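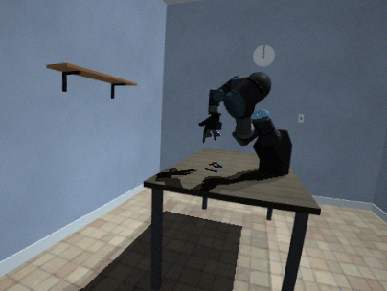 The simulated arm over the table, marker task.

Home | Essays | Notes | Archive | About

More examples will not save a dull set

I have spent most of this year gathering examples for a learning system, all of them in simulation, and I have come to distrust the total at the top of the report. We had 3,000 runs by July. Adoración Arrieta went through them and kept 724. The rest were near copies, with the same approach from the same side and the sticks a little further along the table.

It is easy to see how this happens. A simulator costs very little to restart, so people restart it. They find a way of coming down on a stick that works, and they use it again until the shift ends. 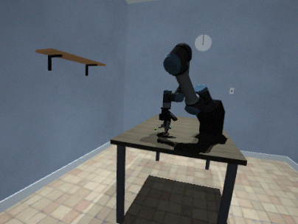
Should failed attempts be kept?
Keep them, but label them, and never mix them in with the good ones by accident.

My view is that a person should have to change something before each new run. Move the sticks, turn one, put two close together — anything that makes the operator think again. Abelardo Condori calls this slow, and he is right. He managed 27 runs in a session where he used to manage 80.
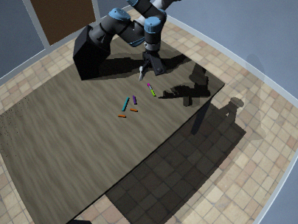

I would still take the 27. A slow session leaves me with hesitations and corrections, and those are what the system lacks when it meets a layout it has not seen. At Sturkivent they pay operators by the run. I think that is a mistake, and I have told them so.

Pay by the hour, and read the runs before counting them.

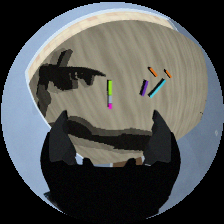
Open gripper and coloured sticks, circular view.

Contact | © Fladoreo Essays | Back to top
This site uses cookies. Accept | Settings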